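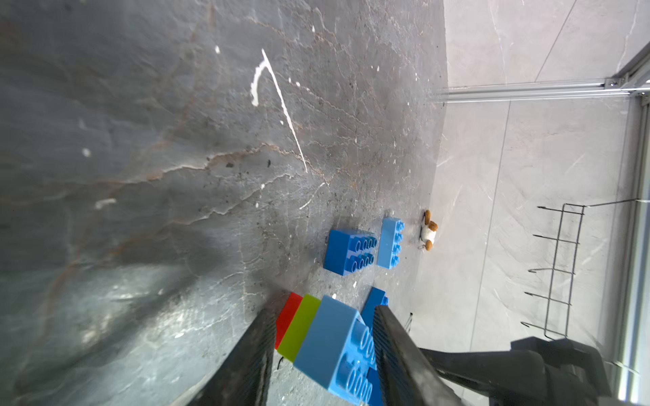
My aunt Frauke had rules for the marble-looking table, and the first one was that you never built anything on it you weren't ready to explain. So when I came down one morning in July and found my niece Nele already at it with her bricks, I pulled up a chair and asked what it was going to be.

"Turkbridge," she said, like I should have known.

Well, I did know Turkbridge! I grew up there, in the flat over the bakery, and I'd told her maybe too many stories about it. The red brick was the bakery. The green one was the park, where Dirk Hinrichs once lost a shoe and a bet on the same afternoon. The light blue was the river — she was firm about that — and the other blues were also the river, because it floods.

"And the hamster?" I asked.

"That's you. You're asleep."

Fair enough. I've slept through most of what mattered in that town, including the night they closed the old bridge and 415 people stood in the rain to watch the last bus go over. My mother stood there with them and came home soaked and singing, and I only heard about it over toast.

I told Nele that one too. She thought about it for a while, then slid the whole river an inch closer to the hamster.

"Now you'll hear it," she said.

Then she wanted pancakes, and Frauke came in looking for her glasses, and I had to start explaining.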